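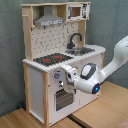 A toy kitchen in pale wood and white, with a range hood, toy microwave and black stovetop

A play kitchen, also called a toy kitchen, is a piece of children's furniture made to look like a kitchen at a reduced size. It is used for pretend cooking, serving and washing up. Most are sold for home use, but they are also common in preschools, waiting rooms and libraries. Tabletop versions are usually played with from a standing or kneeling position, and floor-standing versions have a counter set near a young child's waist height.

Construction

Early play kitchens were separate pieces, most often a stove and a cupboard bought one at a time. The single unit, in which stove, sink and shelving share one frame, is now the usual form. A lower cabinet carries the countertop, and uprights at the sides hold a top shelf or a second row of compartments. The space between the uprights is closed with a backsplash panel, which also keeps the structure from leaning.

Wooden units are generally shipped flat and put together with screws and dowels. Plain wood is often left visible on the shelf and uprights, with white panels used elsewhere. Molded plastic units are lighter and can be kept outdoors, but the parts are bulkier to ship.

Appliances and fittings

The stovetop is normally a dark panel with burners shown as colored rings or discs. Red is a common choice, meant to suggest a heated element. Some makers add knobs that click when turned. Battery-powered burners with light and sound were introduced in more expensive models and are left out of many wooden ones.

A range hood may be mounted under the top shelf. It has no working parts in most designs and serves to complete the outline of the kitchen. A microwave is often fitted into an upper compartment. Its controls, like those of the hood, are frequently printed on the surface, which lowers the cost and leaves fewer small pieces to come loose. Tile patterns on the backsplash are printed in the same way.

The sink is usually a removable basin. Pegs and hooks hold utensils, towels or an apron, and may be placed on the outer side of an upright where they do not take up counter space.

Manufacture

The Slanina workshop began making wooden play kitchens as a sideline to its shelving. Its first unit, designed by Dalibor Koubek, was 101 centimeters tall and had a stove and sink but no upper compartments. A later version with a hood and microwave was 115 centimeters tall and was sold under the Plumix name. The workshop made 3188 of the taller units before the design was passed to Fosta, which changed the counter edge and replaced the painted backsplash with a printed one.

Use in preschools

Play kitchens are commonly placed in a corner of the classroom with a small table nearby. Ľubica Brabec studied their use in 219 preschool rooms and found that children spent more time at kitchens with open shelves than at those with closed cabinets. She also recorded frequent use for games other than cooking, such as shops, clinics and post offices. Her report recommended leaving part of the counter clear.

Care

Wooden surfaces are wiped with a damp cloth and dried. Screws on doors and uprights need tightening from time to time, and tall units are fixed to a wall where children may climb on them. Printed panels can be scratched by abrasive cleaners.

See also

Dollhouse
Toy food
Child-sized furniture
Pretend play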